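Wednesday walk-through, Larstead council chamber and public gallery
Checked by: Iman Kettani, clerk's office
Started 4:15, before the evening hearing on the sidewalk vendor ordinance

Okay, so this is the long version. The short version with just the boxes went to the building manager already, but a couple of you on the council staff asked me to write down what I was thinking as I went, and I type the way I talk. Skip to the open items if you're in a hurry!

## 1. Getting in and getting out

- [x] **Front doors unlock from inside without a key.** Yes, both of them. The left one still sticks, so lean on it.
- [x] **Exit signs lit.** All good, including the one over the side stairs that I complained about last time (thank you to whoever changed it).
- [ ] **Side stairs clear.** Nope. Two folded easels and a box of yard signs from the library bond open house were sitting on the landing. I moved the box myself and left the easels because they're heavier than they look. Somebody from planning please come get them.
- [x] **Ramp and handrail.** Solid. I gave the rail a good shake at the top and at the bottom.
- [x] **Door opener button.** Works, though it's slow to wake up. I pressed it four times to be sure, and the man waiting behind me was very patient.

## 2. Seats and the crowd number

The posted limit for the gallery is 88. That sign is by the coat hooks where no one looks, and I'd love a second one at the sign-in table.

- [x] **Occupancy sign posted and readable.**
- [ ] **Overflow plan written down.** We have one in our heads. The vendor ordinance has brought in a lot of mail, and I'd be surprised if everybody fits tonight. My plan is to open the small hearing room with the audio turned on and send people there once the gallery fills. I want that on paper before the next big one, with a name next to it.
- [x] **Aisles wide enough for a wheelchair.** Center aisle is fine. The back row had crept forward again, so I pushed it back to the tape.
- [x] **Wheelchair spaces open.** Three, all with a clear view of the dais. Please stop parking the coffee cart in the one by the pillar.
- [ ] **Seats in good shape.** Row D, second from the wall, wobbles when you sit down. I put a paper sign on it. A paper sign is going to last maybe one meeting.

## 3. Cords, power, and the sound system

This is the part I always dread, and it went better than I thought it would.

- [x] **Floor cords covered.** The rubber cover runs all the way to the press table now. The old one stopped short and I caught my heel on it in December, so I have feelings about this.
- [x] **No power strips plugged into power strips.** I looked under the dais with a flashlight. Clean.
- [ ] **Press table outlets.** One of the two is dead. The Huamán people did the wiring when the chamber was redone, and I've left them a message with our work order, 2904.
- [x] **Microphones.** All on, all working. The one at the public lectern is still a bit hot, so if a speaker has a big voice, somebody at the board should be ready.
- [x] **Hearing loop.** Tested it with the loaner headset. Nice and clear up front, a little thin in the last two rows.
- [x] **Speaker timer.** Counts down properly and the yellow light comes on with 60 seconds left. Last month it skipped straight to red and a woman lost the end of what she had to say about food cart permits, which I still feel bad about.

## 4. Fire and first aid

- [x] **Extinguishers.** One by the door, one behind the dais. Both gauges in the green, both tags current.
- [x] **First aid kit.** Sealed and stocked. I added some of the bigger bandages.
- [x] **Defibrillator.** Status light is showing ready.
- [ ] **Evacuation map.** It's the old map! It shows the records counter where the new restrooms are. The exits on it are right, so I left it up, but it needs to be replaced soon.
- [x] **Alarm panel.** No trouble lights.

## 5. The dais

- [x] **Steps and edge strip.** The strip was peeling at one corner and I taped it down. It'll hold for tonight.
- [x] **Panic button under the chair's desk.** Tested with dispatch on the phone at 4:50. They picked it up right away.
- [ ] **Water pitchers away from the mic bases.** Two of them weren't. I moved them, and I'll be moving them again next time, I'm sure.

## 6. Sign-in and handouts

- [x] **Table out of the walking path.**
- [x] **Speaker cards, pens, agendas.** The print shop at Hostum sent 1000 speaker cards when I'd have been happy with a quarter of that, so we're set for a good long while.
- [x] **Translated agendas.** On the table, next to the English ones this time instead of behind them.
- [ ] **Line for speakers.** With a crowd like tonight's, the line will run right across the door. I'd like two rope stands. The Feveo Theater has lent us some before and I've asked again.

## Open items

| Item | Who | When |
|---|---|---|
| Easels off the side stairs | Planning | Before doors open |
| Dead outlet at press table | Huamán | Waiting on a call back |
| Overflow plan in writing | Me | Before the next hearing |
| Row D seat | Building | This month |
| New evacuation map | Building | This month |
| Rope stands | Me | Asked, no answer yet |

If you spot something I missed, write it on the clipboard by the gallery door or just come find me. I'm at the sign-in table until the gavel, and after that I'm in the back by the light switches.

Iman 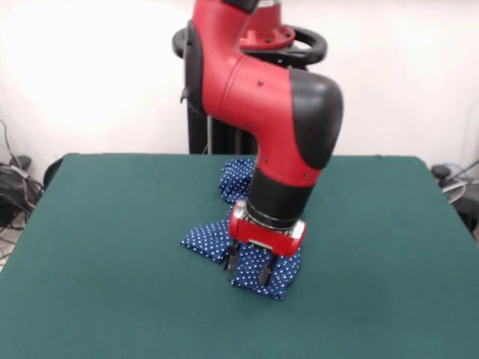

*Red and black robot arm over a green felt-covered table*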